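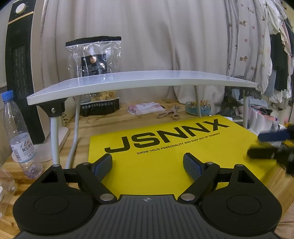 Making your own word tiles and letter boards: who else is doing this?

jadwiga_k
I have fallen all the way down the hole and I need company! Since October I've been making letter boards for our word game night, the big chunky kind you can read from the other end of the table, and I can't stop. It started when my mother-in-law couldn't make out the tiles on our old set anymore (the letters had worn down to little gray ghosts) and I thought, well, how hard can it be to make some that are three times the size?

Pretty hard! But so much fun. I've got a full set of 95 now. Letters are cut from black vinyl and stuck down on painted card, then two coats of matte varnish. The first batch had gloss varnish and you couldn't read a thing under the dining room light.

What I'd love to hear from people here: what lettering do you use, and what color background? And does anybody play the nonsense word rules? We've been doing rounds where you draw five letters, put them down in whatever order they come, and everyone has to write a definition. Best one wins the round. My husband won last week with a word that was all consonants and I'm still sore about it.

Jadwiga Kubiak

nnguyen_prints
Welcome to the club. I print mine on a little tabletop letterpress so I'm biased, but I'd say bold block caps with no serifs, every time. The thin strokes on a fancy letter vanish at six feet. I love a Clarendon as much as the next guy and I still wouldn't put it on a game tile.

For color, black on yellow. Road signs use it and they have to work at a lot more than six feet!

modupe_o
Going to disagree with Normand on the yellow. I made a set in bright yellow for my classroom and under the fluorescent lights it was like staring into a lemon. By the end of the period I had a headache and two kids had asked if we could turn the boards over. I went to a soft cream with dark navy letters and I've been happy ever since. Contrast is nice but you have to look at the thing for an hour.

Agree completely on no serifs.

And YES to nonsense word rules, we call it Gikley at our house. It was the first word anyone ever drew that sounded like it meant something. (It's the feeling of stepping on a wet bath mat in socks.)

nnguyen_prints
Modupe that is a perfect definition and I am stealing it.

On yellow, what finish did you use? A satin or gloss yellow is awful, I'll give you that. Dead flat yellow is a different animal.

modupe_o
It was laminated. So, okay, shiny as a new car. I'll allow that might have been part of it. Still team cream.

zbeaudoin
Long time reader, hardly ever post, but this is my favorite subject in the world. My grandfather painted signs, he started in 1932 and the shop was just called Beaudoin, and I have his lettering book. He spaced everything by eye. If you're making words on one board instead of single tiles, spacing is where it all goes wrong. An A next to a V needs to be tucked in close, and two straight letters like N and N want more air between them than you'd think. Double N is a beast! You get a picket fence.

Print your word, turn it upside down, and look at the gaps. You stop reading and just see black and not-black. He did that with every sign.

jadwiga_k
Zachary I just tried the upside down thing on a practice board and I am horrified. I had a gap next to the J you could park a bike in. Thank you, I think??

Any chance you'd post a page or two from the book?

zbeaudoin
I'll see what I can do, the binding is shot and I don't like to open it flat. The pages on capitals are the best ones. J is always trouble, by the way. He let it hang a little below the line and he'd argue with anybody who told him not to.

harv_gill
I'm going to be the grump on rules. All-consonant words are no fun for anybody but the person who's good at making up definitions. We play that you need at least one vowel, and Y counts. It has to be something you can say out loud. If you can't say it you can't use it in a sentence, and using it in a sentence is the whole second round for us.

modupe_o
Harvey, noooo. The ones you can't say are the funniest! My students decide how it's pronounced by vote before the writing starts. Half the laughing happens right there.

harv_gill
See, with a vote I could live with it. Our group would spend the entire evening on the vote.

jadwiga_k
We had one that ended in a double consonant and then an X and my sister-in-law insisted the X was silent. Twenty minutes. I kind of see Harvey's point. But I'd never give those rounds up!

How many letters does everybody draw? Five feels right to me, but we tried seven once and got Dusadthorpe-type monsters when people were allowed to add an ending.

nnguyen_prints
Five. With seven, people start hunting for real words inside and forget to be silly.

harv_gill
Seven, with the vowel rule. Five is over too fast. We play with a three minute timer and I like having something to chew on.

What's everybody cutting with, by the way? I've been doing mine with a craft knife and a steel ruler and my S's look like 2's. I've got a pile of card here, 300 sheets, from when my office closed its supply room, so I can afford to mess up a while longer.

zbeaudoin
Cut the S last, after you've warmed up on the straight letters, and turn the card instead of turning the knife. Fresh blade too. People hang on to blades way too long.

jadwiga_k
I cheated and used a friend's vinyl cutter. No regrets! But my next set is going to be by hand now that I've read this whole thread. Erelstead is going to be my first board, it came up last night and we still don't have a definition everyone likes. Suggestions welcome.

modupe_o
Erelstead: the chair in the bedroom that holds the clothes that are too worn for the closet and too clean for the hamper.

harv_gill
A small town whose only restaurant closes at four.

jadwiga_k
The chair wins it. Sorry Harvey! I'll post the board when the varnish is dry.

Contact the moderators | Copyright 2025 | Back to top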